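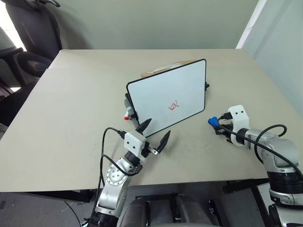 Re: Board wiping and the new arms at Lustel

From: Poonam Sachdeva
To: floor-talk list
Date: 11/08/2021

Hello all,

Sarla asked a fair question and I've been itching to answer it, so forgive the length!

Sarla Kandpal wrote:
> We keep hearing that the two-armed machine is going to take over
> the shift boards at Lustel. I do the boards at our site. It's 40 minutes
> of my day and I don't mind it, it's when I find out what went wrong
> overnight. What are your people doing with that time now? And does
> it really rub the things out, or does someone go round after it?
> Sarla

Sarla, we're not at the full boards yet. We're still on the bench, with a little whiteboard in a stand and a red squiggle for it to deal with. One arm goes in near the board and the other brings the small blue piece. I spent most of Monday's lunch watching and my soup went cold.

Does someone go round after it? Yes, at the moment, and that someone is Ravindra. Light marks come off well. Anything pressed hard, or left over a weekend, he finishes with a cloth. He keeps a list of the ones it misses, and Vivek Nautiyal goes through the list on Fridays and changes the settings. I love that the list is written by the person who used to do the wiping. When the people from Vusiten came in June they wanted to see that before they looked at the arms.

As for the time, you've put your finger on the bit we got wrong. We have 9 boards on the floor, and our first plan had them all cleared before the morning shift came in. Ravindra Srivastava said straight out that he reads them before he wipes them, same as you do, and that half of what he knows about the night comes from there. So the plan now is that nothing gets wiped until a person has read it and put their initials in the corner. It's slower on paper and I think it's much better.

What has changed for him is the afternoons. He has three of them a week with the packing crew, teaching the new starters, which he'd been asking to do for ages. His grade went up with it (we pushed for that, and please do push for it at yours, before the machine arrives and while people are still keen). The other two on his team have kept their hours.

Things I'd still like to know from anyone on here:

- Has anybody at Dolia tried it on the old enamel boards? Ours at the Sandhu end are pitted and I can't see it coping.
- Who does the pens? We still go round by hand checking for dried-out ones.
- Sixten Nyberg mentioned a training sheet for night staff. Sixten, could you post it to the list?

Sarla, come over and have a go. You can draw something awful on the board and see how it does. Any day but Thursday suits me.

Poonam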